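Home | Visits | Notes | Contact

Visit to the Endstead lab, 1 September 2021

I came to Endstead to learn how they write safety rules for robots that handle clothes. Sosina Mekonnen met me at the door and gave me the visitor sheet.

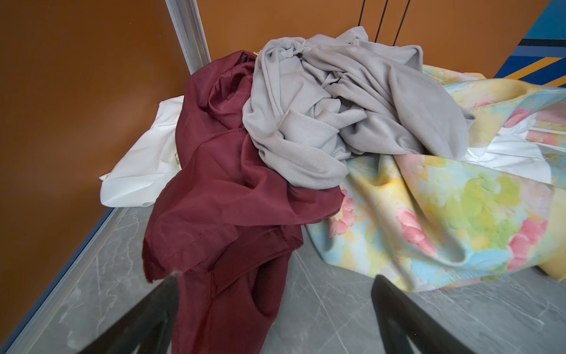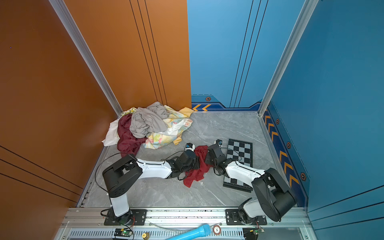 My own interest is the rule for cables. At Urnasine we keep to a simple one: no line may hang where the goods are picked. With a heap of clothes in a corner, as in both views, the picking place changes all the time, so the rule must name an area and a height. Sosina's draft says it in 55 words. Ours needs 771, and I will propose to shorten it in November.

Comments (2)

Marthinus Swanepoel: Does the draft cover the calibration board too?

Author: Yes, on the second page, under loose items.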